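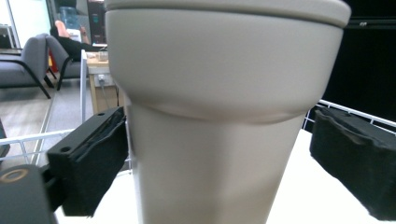

Winden Household Water Diary

Welcome, and thank you for stopping by! This is a small collection of diary entries about how much water people drink at home, kept by 16 households in Bultness through the month of July. It started as a conversation between neighbors during a hot spell and grew (a good deal more than we planned) into something we thought other people might like to use.

What's in the folder

entries.csv has one row per drink, with the household number, the hour, the kind of drink and the size in ounces. households.csv gives the number of people at each address and whether they have a filter on the tap. notes.txt holds the remarks people wrote in the margins, typed up by Lumturie Angelovski, who left the spelling alone.

Things to know before you use it

Sizes are whatever the person wrote down, so you will see a lot of 8 and 20 and not much in between. Household 3 was away for part of the month and those days are blank, so please don't read them as zeros. Coffee and tea are counted together, which a few of our families grumbled about.

Changes

December 13, 2024: fixed the hours in entries.csv that had been saved as text.

Questions and corrections are very welcome, and Matilde Torres looks after the files.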